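# Why Do Hairdressers Go to School?

Have you ever sat in the big chair that goes up and down, with a cape tucked under your chin, and wondered how the person behind you learned to snip so neatly? Well, they went to school for it, just like you go to school for reading and math, and some of their lessons are a lot of fun!

Odette Arnaud teaches at the Rumen beauty school, and her newest students start in May. On their first day they don't cut any hair at all (I know, I was disappointed too). They learn to wash their hands properly, clean the combs, and sweep the floor, because a salon has to be a clean place before it can be a pretty one.

After that come the practice heads. These are dolls' heads with long hair, and the students brush them, braid them, and curl them over and over again. Odette says her own first braid took her 80 minutes and still fell out on one side. Now she can do one in 2!
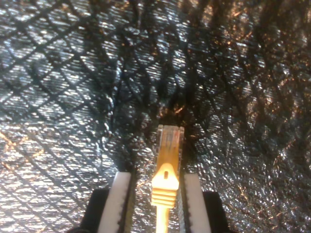
## When do they work on real people?

When the teacher says they're ready, and not a day sooner. At Rumen, that's on Thursday afternoons, when moms, dads, and grandparents come in for a haircut. A teacher stands close by the whole time, ready to help with the tricky bits around the ears.

## Can you try it too?

Of course you can! Ask a grown-up for a soft brush and find a doll with long hair. Start brushing at the ends, then work your way up slowly, a little at a time, so the knots come out gently. Leave the scissors in the drawer, though. Doll hair doesn't grow back.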